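Chapter 4
Watching a Robot Work

Learning goals
After reading this chapter you should be able to
describe the parts of a tabletop picking task
explain why a demonstration is a poor measure of reliability
take useful notes during a lab visit

4.1 An open day at Brarnadero

Every May the robotics lab at Brarnadero opens its doors to students from nearby colleges. The visit lasts 90 minutes, and most of it is spent standing near a table while a robot arm handles ordinary things. Visitors often expect something faster. The work is slow, and the staff talk through it as it goes. Phyllis Bellamy, who runs the visits, asks each group to watch one full attempt in silence before anyone raises a hand.

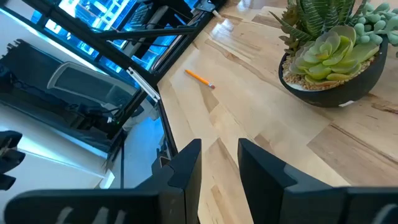

Picking tasks look simple to people because our hands solve most of the problem before we think about it. A two-finger gripper has to be placed and turned so that its fingers close across the narrow side of the object. A pencil lying at an angle on a bare stretch of wood, with its fingers open over the table, is a good first case for the gripper. The planter of succulents is a different matter, and the planning software must treat it as something to stay clear of – a point we return to in Section 4.3.

Bellamy's group calls its software Farah. It keeps a log of every attempt, good or bad, and had 1,927 entries when the notes for this chapter were made. Visitors are shown the log as well as the robot. They are encouraged to ask about the failures, which are sorted by cause.

The second part of the visit deals with layout. Staff add more objects and move them closer together. The view from the side of the table helps at this stage, as it shows what stands in front of what. 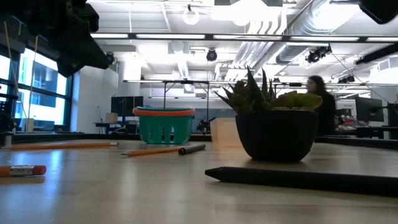 4.2 Demonstration and test

A demonstration shows that a task can be done. A test shows how often. The two are easy to confuse, especially when the first attempt goes well. In the Roltow exercise at the end of this chapter you will compare a short demonstration with a run of 70 attempts, and you will see how far apart the two impressions can be.

Three things change between attempts: the position of the objects, their spacing, and the light. 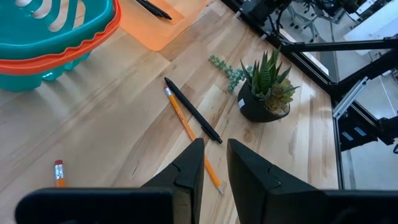
Spacing usually causes the most trouble. When two thin objects lie close together, a small error in position can put a finger on top of one of them – or close the gripper on both. Write down the spacing before each attempt, and record the result even when you think it was bad luck.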